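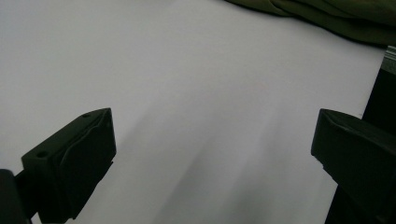

White surface, soft shadow.

Stelus Wash-In Water Repellent, 230 ml
Made by Arasov. Sold by Shetty Outdoor Supply.
Price: $13 per bottle
In stock, ships within two working days

We held off carrying Stelus for two seasons. Wash-in proofers are a category with a lot of big promises on small bottles, and we have poured enough of them down the drain to be wary. We stock this one now because customers kept asking and because it did a fair job on our own clothes. Please read the page before you order, especially the part about what it won't do.

What it is

Stelus is a liquid you add to a washing machine, after the clothes have already been through a normal wash. It leaves a thin water-repellent finish on the fabric. Light rain beads up and rolls off for a while where it would otherwise soak straight in. It is meant for thin woven synthetics: wind shirts, hiking pants, shorts, stuff sacks, the outer layer of an unlined jacket.

It has a mild smell in the bottle. The label calls it "alpine." We'd call it soap.

What the label says, and what we think of it

"Restores up to 97% of original repellency." We asked Arasov what fabric that was measured on and how old the finish was to begin with. The answer was a brochure with the same sentence in it. "Up to" covers a great deal of ground, and a garment that had almost all of its finish left would score very well without any help. Ignore the number.

"Lasts all season." Whose season? On a wind shirt worn most days and washed when it needed it, we saw water start to soak in at the shoulders after a handful of washes. Under pack straps it went sooner. On a stuff sack that mostly sits in a closet it may well last for years, but so would nothing at all.

"Breathability guaranteed." There is no guarantee card in the box and no procedure for claiming on one. We noticed no difference in how the clothes felt to wear, and we wouldn't trust ourselves to notice a small one.

"Gentle on all fabrics." See the list further down. The back label disagrees with the front label on this, and the back label is the one to go by.
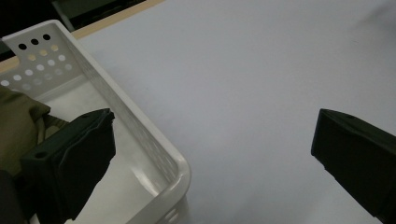 So why sell it? Mostly the price per load. One bottle does two full loads or four small ones. The obvious alternative, Flelura Spray-On, costs more and is used up faster, though it does let you put the stuff only where you want it. If all you care about is one jacket and it has a wicking liner, buy the Flelura. A wash-in gets on both sides of the cloth, and a liner that repels sweat is a clammy thing to wear. We carry both and make very little on either.

Does your clothing need it at all?

Possibly not. Before buying, wash the garment with a plain liquid detergent, no softener, and run a second rinse. Let it dry and flick some water at it. A good half of the pieces people describe to us as "worn out" are just dirty. Body oil, sunscreen and bug spray all make fabric wet through, and so does leftover detergent. If the water beads, you have saved yourself a bottle.

If it beads in some spots only, try heat next. Low tumble for 20 minutes, if the care tag allows the dryer. Old finishes often perk up with a little warmth.

If it still soaks in everywhere, the finish is gone or there never was one. Plenty of casual shorts and pants are sold in a fabric that looks technical and has had nothing done to it. Stelus will work on those too, but ask yourself what for. Thin shorts dry fast on the leg. We can't think of many days that would have gone better with repellent shorts, though canoe people have written in to argue the point. 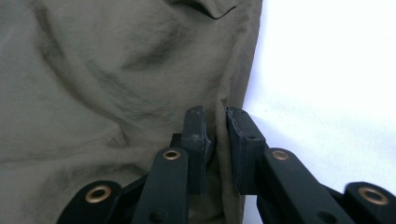 Olive fabric in loose folds.

Directions

These are ours. The ones on the bottle skip a few things.

Empty the pockets and close zippers and hook-and-loop tabs. Leave pocket flaps open so the liquid gets under them.

Clean out the detergent drawer. Really clean it, with a brush. Softener residue is the most common reason this product fails, and the makers of softener would like you to believe it rinses away.

Wash the clothes as you normally would and leave them in the machine. Pour in half the bottle for a small load, the whole bottle for a full one. Warm water, gentle cycle, slow spin.

Hang to dry, or tumble on low if the tag says you can. In our tests the tumbled pieces beaded noticeably better than the hung ones. Arasov says heat is "optional." We disagree.

Top-loaders with a lot of water in them will thin the product out. If yours can't be set to a low level, use a bucket: warm water, half a bottle, push everything under, leave it for an hour, stir now and then with gloves on.

Run an empty rinse before you do towels. Skip this and you will own towels that don't work.

Do not use on

Down, unless you enjoy gambling with expensive things. There are products made for it.
Leather, suede or waxed cotton.
Fleece or base layers. It won't harm them, but they are supposed to move moisture and you'd be paying to stop that.
Anything marked dry clean only.
Flame-resistant work clothing. The back label is clear on this and so are we.
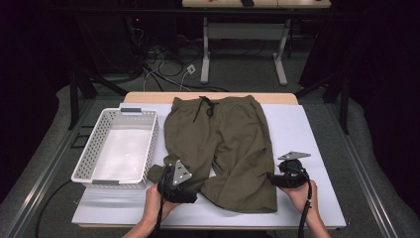 Olive-green shorts with a black drawstring, waistband at the far edge.

Drawstrings and elastic

We get asked about these more than we expected. A drawstring will take up the finish like anything else, and some of them turn slippery afterward and won't hold a bow. Pull it out before treating if it comes out easily -- tie it to a safety pin first so you can thread it back. Elastic waistbands seem fine. We have only two years of experience to base that on.

Color

We saw no change on olive, gray, black or tan. A pale yellow shirt came out with faint marks near the hem that disappeared in the next plain wash. Test light colors on an inside seam. If you see blotches, the usual cause is too much product for the load, and a second rinse generally clears them.

Sizes

230 ml bottle, $13.
Arasov also makes a 4000 ml jug for rental shops and guides. We can order it in but don't keep it on the shelf. For a household it makes no sense, as the liquid separates after a year or so and you will not get through it. Shake the small bottle too.

Storage

Keep it from freezing. Bottles left in an unheated garage in January came back lumpy and we threw them out. The cap is supposed to be child resistant. Treat it as an ordinary cap and put it up high.

Returns

Unopened bottles, any time. Opened bottles, 30 days, and we'd like to know which machine you used, what you washed, and whether softener was anywhere near it. If it did nothing for you we will refund it without an argument. Shipping is on us for the first one.

Often bought with this

Flelura Spray-On, for lined jackets
Shetty plain liquid wash, unscented -- try this first
Mesh wash bag, large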